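实验记录 遥操作示教数据采集(仿真)
日期:2024年7月10日
项目:Merkell 室内整理任务,第二轮示教
平台:Zornon 仿真环境,双臂机型;主手为 Rao 遥操作手柄

一、目的

第一轮示教数据经训练后,策略在接近阶段表现尚可,但末端姿态抖动较大,左臂尤为明显。本轮拟重新采集一组由人工遥操作完成的示教轨迹,重点考察操作者在头部视角与腕部视角之间切换时的动作连贯性,并核对两路图像与关节状态的时间对齐情况。

二、设置

控制频率、关节限位及夹爪开合行程沿用上一轮参数,未作改动。腕部图像保存分辨率为 480×480,训练前统一缩放至 128×128。单条轨迹上限设为 1,000 步,超出即自动终止并标记为未完成。场景布局由 Bitunix 资产包载入,随机种子逐条记录于日志首行。

操作者在正式采集前须完成一次空载练习,内容为双臂分别抬起、前伸、回位,期间不接触任何物体。练习轨迹不计入数据集,但应保留日志备查。

三、过程记录

本轮共采集 17 条。前几条以熟悉手柄映射为主,左右手平移方向与屏幕方向存在夹角,操作者初期有反向修正动作。经讨论,决定不修改映射关系,以免与第一轮数据不一致,改由操作者在每条开始前自行确认坐标朝向。

右臂工作区靠近搁架。从头部视角操作时,前臂会遮挡搁架下部,操作者对深度的判断主要依赖夹爪与层板的相对位置。采集中要求右臂在搁架前停稳后再调整手腕,两项动作不得同时进行。左臂任务与之分开,物体的接近方向由操作者自定,不作强制规定。
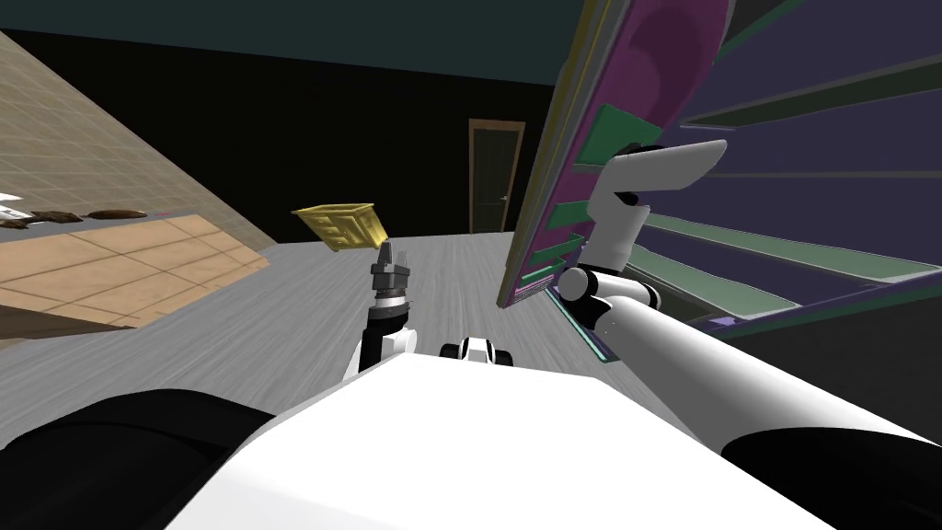
图1 头部视角。左夹爪上方为黄色物体,二者未接触;右臂位于搁架前。

画面倾斜系头部位姿所致。此前有同事建议在存储前对图像作旋转校正,经核对,校正后画面四角出现无效区域,且与部署时的输入不符,故本轮仍按原始图像保存。相机外参随每帧一并写入,后续如需校正可离线处理。

关于左夹爪接近物体的判据,本轮暂定如下:指尖进入预设距离后,操作者应先停顿,再沿指向方向缓慢推进;若物体位置与预期不符,退回重新接近,不得以侧向推动代替抓取。退回动作保留在轨迹内,不作剪除。第一轮曾将此类片段删去,训练所得策略在偏离后缺乏恢复能力,应引以为戒。

腕部视角的检查单独进行。逐条抽取夹爪张开状态的图像,核对双指是否完整入镜、指尖轮廓与背景能否区分。面对深色墙面时,指内侧的亮边较为清楚,可作为估计开口方向的参考;

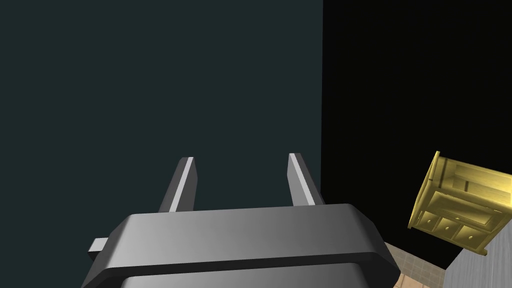
而背景信息较少时,仅凭单帧难以判断夹爪在室内的朝向,须结合关节状态使用。标注人员遇此类图像,应以日志中的位姿为准,不得凭画面推测目标位置。夹爪张开与闭合的标签一律取自指令值与实测值的比较,两者不一致的时段另行标出。

四、问题与处理

1. 手柄扳机回弹时偶有短促的闭合指令,导致夹爪开度出现尖峰。已在记录端保留原始值,另存一列滤波值,训练使用何者待定。

2. 操作者切换视角的时刻未写入日志,事后无法区分某段动作依据哪一路图像完成。下一轮须增加切换事件字段。

3. 双臂同时运动的片段偏少。多数操作者习惯先右后左,另一侧手臂长时间静止。是否在示教说明中要求双臂协同,尚未形成一致意见。

五、后续安排

本轮数据先作格式校验,通过后并入训练集,并与第一轮结果分开统计。滤波方案与切换事件字段在下一轮采集前确定,第三轮计划于八月进行。示教说明修订稿由采集组起草,修改处须注明版本号,旧版说明与对应数据一并归档。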